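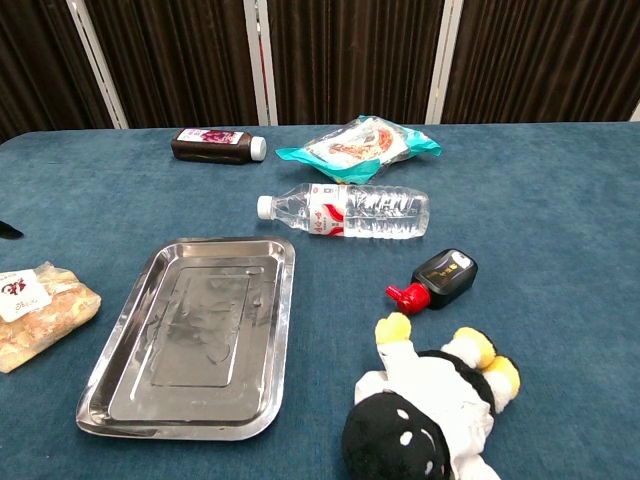 Platzbegehung vor dem ersten Heimspiel, Sportanlage Grenilex
Stand: Februar, Beginn 8:15 Uhr

1. Stehtraverse Gegengerade
Wellenbrecher auf festen Sitz geprüft: in Ordnung, bis auf Nr. 41. Der wackelt seit drei Spielzeiten und wird von den Stammgästen inzwischen als Schaukel betrachtet. Bis zum Anpfiff festschrauben oder absperren.

2. Haupttribüne
Zugelassen sind 113 Sitzplätze, montiert sind 113 Sitzschalen. Mängel: zwei Schalen gerissen, Reihe C. Wer dort sitzt, merkt es beim Aufstehen. Tauschen.

3. Fluchtwege
Tor Süd lässt sich von innen ohne Schlüssel öffnen: ja.
Tor Nord: auch ja, sofern man den Kreidewagen wegschiebt, der davor parkt. Der Kreidewagen stand schon im letzten Protokoll. Er hat sich seither keinen Zentimeter bewegt, was man von den Linien auf dem Platz leider nicht sagen kann.

4. Flutlicht
Masten 1 bis 3 ohne Befund. Mast 4 schaltet nach 50 Minuten ab. Für die erste Halbzeit reicht das. Fachfirma Skinner ist angefragt, Rückruf steht aus.

5. Tore und Netze
Kippsicherung vorhanden, beide Seiten. Jugendtore hinter der Kabine: nicht angekettet. Sofort erledigen, hier wird nicht diskutiert und auch nicht gescherzt.

6. Spielfeldrand
Bande der Firma Kistov steht an der Eckfahne Ost über, scharfe Kante auf Kniehöhe. Vorläufig mit Schaumstoff umwickelt. »Vorläufig« bitte nicht wieder so auslegen wie beim Gästeklo.

7. Gästebereich
Zaun geschlossen, Zugang getrennt. Der SV Grerkska hat 75 Karten bestellt. Toilette: Tür schließt, Licht geht, beides gleichzeitig erst nach gutem Zureden. Mangel bleibt offen.

8. Erste Hilfe
Trage vorhanden. Verbandkasten vollständig — abgesehen vom Kühlspray, das offenbar nur die Alte Herren verbrauchen. Nachfüllen.

Ergebnis: Freigabe mit Auflagen. Punkte 1, 3 und 5 müssen vor Einlass behoben sein, der Rest bis zum zweiten Heimspiel. Nachkontrolle am Spieltag um 11:30 Uhr, Treffpunkt Kreidewagen.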